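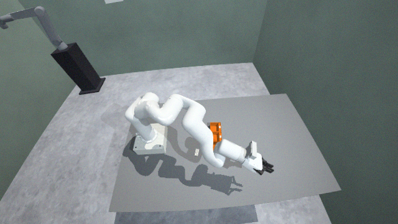

The white arm with the jointed black gripper in simulation, orange bin behind the wrist.

The second stage of the gripper comparison was completed in September. Three grippers had been put forward, and each was assessed in simulation before any purchase was approved. The same arm, work surface and divided bin were used throughout, so that the results could be set side by side.

The task was a plain one. The gripper was to pick up a small block from the work surface and place it in the bin. Each model was given 516 attempts, with the starting position of the block changed every time.

The Breteck gripper closed reliably but required a wide approach, and it often met the rim of the bin when lowering the block. The Meireles model was narrower and gave less trouble at the bin. Its controller settings, however, had to be revised 2 times before the fingers stopped pushing the block away on contact. The Allileck gripper was withdrawn after 10 attempts owing to a fault in its joint limits, and it will be tested again once Xuân Tô has corrected the file.

Prodromos Kourkoulas has asked that camera placement be reviewed before the next stage, as the forearm can hide part of the bin from view. I support this request. The revised layout will be loaded into Granudero, and the Breteck and Meireles trials will be repeated with the camera raised.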